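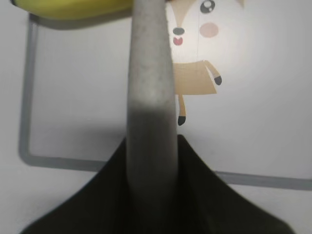
*Wrist camera view with the gray finger straight up the middle.*

# Setting up the wrist cameras on our Mistine cell

I love wrist cameras. You bolt a tiny camera next to a gripper, and suddenly you're looking at the job from the robot's side of the table! They do need some looking after, though, and most of the strange pick errors I've chased on the Mistine came down to a camera that had moved a hair on its bracket. These are my notes for getting one aimed, focused and locked down. Set aside a quiet hour (mine is usually Sunday, with the radio on).

## What you need

- 3 mm hex key
- Small flat screwdriver for the cable clamp
- Lint-free cloth and lens cleaner
- Paint pen for witness marks
- A laptop running the Edach viewer
- A few props from the real job, placed where the job puts them

Don't bother with a printed test chart at this stage. Real props have edges, print, gloss and shadows all mixed together, and you can judge the view faster with them. Lettering and little dots are great for focus. The black hand and foot on the cartoon character at the top of this page are good targets too, even with the rest of the view fairly soft.

## Step 1: Park the arm and make it safe

1. Jog the arm to your inspection pose, with the gripper over bare table and the props beyond it.
2. Open the gripper to its working width.
3. Save the pose under a name you'll recognize later. Mine is called `cam_check`.
4. Press the emergency stop before you put your hands near the bracket. The camera has its own supply on our cell, so the picture stays live while the arm is stopped — super handy.

## Step 2: Clean first, adjust second

Wipe the lens before you touch a single screw. I once spent a whole evening fighting a focus problem that was a thumbprint. Mine, of course.

Then wipe the insides of the fingers and the tabletop. Look at the live view at full size once you're done and hunt for dark specks. If a speck stays put on the screen while the arm moves, it's on the lens. If it slides along with the table, it's on the table.

## Step 3: Square up the bracket

Loosen the two bracket screws half a turn with the hex key. The camera should move with a firm push and stay where you leave it.

Now watch the viewer while you nudge it. On a two-finger view, I go for this:

- One finger on each side, coming in from the bottom
- Both tips in view and at about the same height
- A clear gap of table between them
- The work area showing beyond the tips

In the next view the tips line up nicely, and there's a good wide gap. The cutting board and banana sit off to the right, and both run out past the side of the picture. That's fine for checking the bracket. Use the fingers for alignment and leave the props alone, because chasing a prop with the bracket is how you end up with a crooked camera.

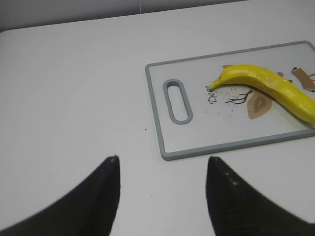

## Step 4: Set the focus

Turn the lens ring slowly, a little past sharp, then back. I look at the thin black "Deer" lettering and the specks around it on the board. When the strokes of the letters look clean, stop.

The fingertips are much closer to the lens than the board, so you may have to split the difference. I favor the table. Eifion Kneath, who runs the Medve cell next door, favors the tips, and his picks work great too, so try both!

## Step 5: Lock it and mark it

Tighten the screws a little at a time, alternating between them, with your eyes on the screen. If the view creeps, back off and start again. Then put a stripe of paint across each screw head and onto the bracket — next time, you'll see at a glance whether anything has turned.

Tuck the cable into its clamp and leave a loose loop of 12 cm at the wrist.

## Step 6: Save a reference picture

Release the stop, send the arm to `cam_check` and save one still. For your next check, load it at half opacity over the live view. The fingers should sit right on top of each other.

It also pays to save a second still from a slightly different pose. I like one that takes in the far corner of the table, where the rounded tabletop corner and the white strip between the walls give you fixed things to compare.
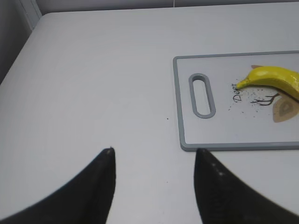 **Siwan Lewis**

I repeat the overlay check every 782 cycles, and the bracket screws get a proper look at 2,254. If your wrist makes a lot of fast turns, go more often. Bracket drawings and the viewer settings file are in the Mirangate shared folder, under `wrist_cam`. The newer drawing has the slotted holes.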